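July 22, 2026

Wage survey notebook, pay and cost of living side

Spent most of the morning on the rent line again. Bláthnaid was right that we had two different rents in the sheet and were happily adding them up as if they were one thing. The older column is what people told us they pay. The newer one is asking rents from listings, and those run a lot higher because anybody who has stayed put for years isn't in them. For a living wage number I think we want what people pay, with the listing figure kept next to it as the "if you had to move tomorrow" version. Put both in, labeled them in plain words, and deleted the blended one. Old copy is in the December folder if anyone misses it.

Returns so far: 358 households out of the 1,298 we mailed. I was hoping for more by now, but Katsuhiko says the Weltard round started out just as slow and then picked up after the reminder card. So the card goes out next. I cut the text on it by half. The first draft sounded like a parking ticket!

Weighting – still not happy. Single renters are thin and retired owners are thick, same as ever. I tried trimming the biggest weights at 5 and the hourly figure hardly moved, which made me feel better for ten minutes until I saw that the child care part moved quite a bit. Too few parents of small kids in there, so each one is carrying a crowd. Might have to pool them with the Horkemeo households and say so in a note.

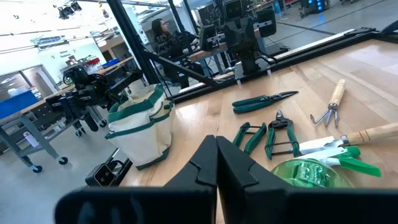

Child care is also where the wording tripped us up. We asked "what do you spend in a normal month" and a bunch of people wrote in the margin that there is no normal month, because summer costs double and then school starts. Fair enough. For the next version I want to ask for the last month and the most expensive month, two separate boxes. Bláthnaid would like a third box for help from grandparents and so on. I see why (free care is holding up half these budgets) but the form is already long and I can hear people giving up on page three. Left it as a question for the group.

Employer side. Ó Gríofa sent their pay bands, finally, and they are nice and clean. Siltine sent a PDF of a scan of a printout, so I typed it in by hand and then Katsuhiko read it back to me. One mistake, mine, a starting rate entered as the top rate. Fixed. Siltine's lowest band includes a shift bonus and Ó Gríofa's doesn't, so do NOT compare them until the bonus is backed out. I wrote this on the sheet in red as well.

Also decided to stop calling the gap "the shortfall" in the tables. It's the hourly cost of basics minus the hourly starting rate, and for couples with two earners it sometimes comes out negative, and a negative shortfall makes my head hurt. "Difference" will do.

Taxes: used the old brackets by accident in the one-adult budget. Every other budget has the right ones. Rerun needed, maybe an hour's work. While I'm in there, check whether the bus pass is monthly or yearly, since I have it as 200 with no unit next to it and no memory at all of where I got it.

To do
Reminder card to the printer
Rerun one-adult budget with the right brackets
Ask Siltine about the shift bonus, who gets it and is it every shift
Bus pass unit
Katsuhiko to look at the parent weights before I pool anything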